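October, evening

Spent the whole day on the gripper comparison for the Amdale bedroom scenes. I had hoped to be finished by lunch and I wasn't.

Started a little after eight. The overnight batch had stopped partway through because the disk on the second machine was full again. I cleared out the old depth renders, asked Kjell Backlund if he still needed his, waited for an answer, got one at nine thirty (he didn't), and restarted. Lost an hour and a half to that. I should set a limit on how many frames we keep, and I have written that in this diary before.

The plan was simple enough. Same arm, same controller, same bed scene, and the only thing that changes from run to run is the friction on the finger pads and the closing force. Siv Rønning wants one table she can show at Gruvel next month, with the plain two-finger gripper on it and nothing clever. She is right that we changed too many things at once last time. In the Kvam tests we swapped the camera and the controller gains in the same week, and afterward we couldn't say which one had helped.

By noon I had 302 episodes that counted. The target is 700. The rest of the morning's episodes were thrown out by the checker because the object started too close to the edge of the bed. I looked at a few of them by hand and the checker was too strict. I loosened it by a small amount and wrote down the old value in case Siv asks.

Lunch at my desk. Hatice Sönmez came by with the revised contact settings for the blanket. The blanket has been a nuisance from the start. It is drawn with folds but the physics sees a flat box, so things rest in the air over a crease or sink into it a little, depending on where they land. Her version raises the box slightly. It looks better from the side and a bit worse from the hand. We agreed to use it for the rest of the week and then stop touching it.

In the afternoon I worked on closing force. At 75 percent the bottle grasps were steady and I had no complaints. Lower than that, the bottle turned between the fingers during the lift, and the controller doesn't know it has turned, so it comes down over the bowl at the wrong angle. Higher, and the contact solver started to jitter. I could see the fingers buzzing when I slowed the playback. Ylva Skjelbred thinks this is the time step and not the force. She may be right, so I halved the step for 3 runs and the buzzing went away, but each run took twice as long. I don't want to pay for that on the whole set. I'll ask Mercy Bakilana what she used for the Girnau kitchen, where she had the same arm and many more objects.

We also had a talk about cameras that went on too long. Kjell wants to drop one of the side views and keep only the other side view and the hand. His argument is that the policy mostly listens to the hand camera once the gripper is close, and the storage would go down. I think we need both sides until the comparison is done – the arm covers part of the room in each of them, and it isn't the same part. Ylva stayed out of it. We left it open and I saved stills from all the views so we can go over them tomorrow with Siv.

The bottle, the bowl, and then the can from close up:

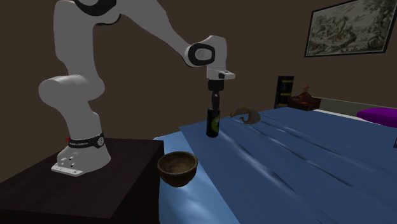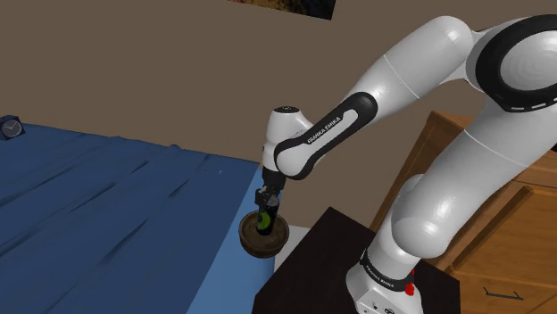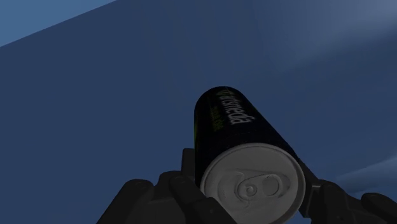
After that I went back to the log files. The release step is still the weak part of the whole thing. The controller opens the fingers as soon as the height reading is under the threshold, and it takes no notice of whether the object is touching anything. On the tall objects that works well enough. On shorter ones I'd like it to wait for a contact signal first, but that means a change in the shared controller code and Hatice's group is using the same branch. I wrote her a note about it and she said to make a copy and try it there.

Made the copy at six. It built on the second attempt. I haven't run anything with it yet.

The remaining episodes are queued for tonight with the force at 75 percent, the old time step and the new blanket. I checked the disk before leaving – there is room. Need to call Mercy before ten tomorrow, and send Siv the column headings for her table so she can say now if she wants them in another order.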